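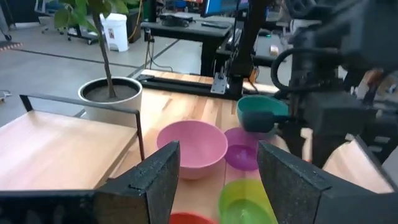
Review: the Nundeck bimanual training recipe, second release

Nundeck is a training recipe for two-arm manipulation policies. It consists of a data format, a wrist-camera encoder, and an action decoder that predicts short segments of joint targets for both arms at once. The second release replaces the shared encoder of the first with separate encoders whose features are mixed only at the decoder. Hanne Lykkegaard and Kjell Boström wrote the accompanying report. I reviewed the recipe on our own arms over most of November.

Installation

The package installs cleanly. The configuration files do not. Gripper limits are stored in two places, and the values under the hardware section silently override those under the task section. We lost a day to this. Brynhildur Skov has since filed a patch, and it was still open when I finished testing.

Task

I used bowl nesting on a plain wooden tabletop. The bowls differ in color, and the instruction names one bowl to pick and one to receive it. The task looks trivial and is a fair test of a wrist-camera policy. At grasp height the fingers hide part of the work area, the rims are the only useful grasp feature, and the second arm often blocks whatever is behind it. A policy that relies on one view will reach for the wrong rim.

Training used 181 demonstrations, all teleoperated by Floarea Dobre. A single operator keeps the motion style consistent – an advantage here, and a limit on what can be claimed from the results.

Results

Grasping was good. The policy approached rims from above, corrected late, and rarely closed on air. When the named bowl was partly hidden by the other arm, the first release tended to stall in front of it. The second release moved the blocking arm back and continued in most trials. I consider this the main improvement, and it matches the claim in the report.

Placement was weaker. The release height varied too much, and bowls dropped from too high tended to land tilted on the receiving rim. Longer action segments made the motion smoother and the placement worse. I settled on segments roughly 2 seconds long.

Color instructions were followed reliably except between neighboring hues. Yellow and green were confused more often than any other pair, mostly under the bright lamp near the window. Adding color jitter during training made the confusion worse, and I turned it off.

Compared with Bisgaard, the older method we normally run, Nundeck trains more slowly and recovers better from a missed grasp. Bisgaard remains easier to debug. Its intermediate predictions can be plotted directly, while Nundeck exposes only attention maps, and I found those of little use.

Documentation

Adequate for training, thin for calibration. The section on wrist-camera alignment is three paragraphs long and assumes a mount we do not have. Hrefna Holst's notes in the issue tracker are the better source.

Verdict

Recommended for two-arm setups where the arms share a small workspace and occlude each other. For single-arm work I would stay with Bisgaard. I have not tested deformable objects or the mobile base option, and the checkpoints used here were trained from scratch with the default learning rate.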